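Home | Forums | Workplace | Kitchens & Catering | Log in

Robot arm on glasses and breakfast clear-up: what it has changed for our crew

Posted in: Automation at Work
4 min read
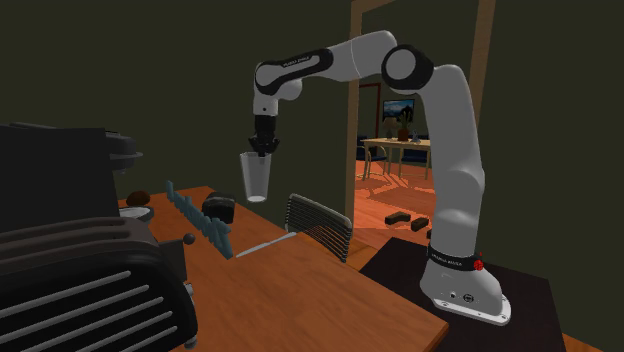 Baltazar Ayala: does the arm take the glasses by the rim every time, or do you choose? I run breakfasts at a guest house and rims are where all our chips start.

torkstead_tim
Good question, Baltazar! We choose. The test kitchen is a computer model of a breakfast corner (toaster, table, rack, the lot) and we try every grip there before the real arm at Torkstead gets near a real glass. Rim grip is winning so far because our tumblers narrow towards the bottom, but I'd love to hear otherwise.

Bit of background. We do 761 covers on a full morning and the glass table was the job people swapped shifts to get out of. We've had the arm on it since April and I'm still excited about it, sorry! Simon is what we call it. Simon does glasses, and the people who used to do glasses are out on the floor talking to guests, which most of them wanted anyway.

posonska
Most of them. What about the rest?

torkstead_tim
Fair. There were 3 of us on that table. Two moved to the floor and love it. One hated the floor and now looks after the arm, checks the grips in the model and tells it off when it dawdles. She got a pay rise for it, I should have put that in the first post.

posonska
Good for her, I mean that. At our place the arm came in and the hours went down the same month. Nicer jobs on paper, fewer of them on the rota. I'd want to see your rota in a year.

Zhuoran Peng
I'm with posonska on the rota but with Tim on the work. I did glass racks for years and my wrists still complain. If a machine wants to lift 3000 tumblers a week it can have them! What I'd ask is who gets a say in the set-up. We moved our rack to suit the arm and then all the humans had to reach across it.

torkstead_tim
Oh, we did exactly that in the first week. Moved it back after a row. Now anyone on shift can sit down with the model and shift things about before we touch the furniture, and the porters have turned out to be brilliant at it.

Baltazar Ayala
How long to train someone up on the model? My lot are good with people and terrible with screens.

torkstead_tim
40 minutes to get going, then a few mornings of playing with it. Start them on one glass and one table.

posonska
And knives? I wouldn't want that gripper anywhere near my cutlery while people are about.

torkstead_tim
Knives stay with us for now. Simon only does glasses. Rimareo (our supplier) are keen to try cutlery, the crew voted no, so it's no.

Zhuoran Peng
A vote! Right, I'm taking that to my manager.

Last reply 12/11/2023

Previous thread | Next thread | Back to top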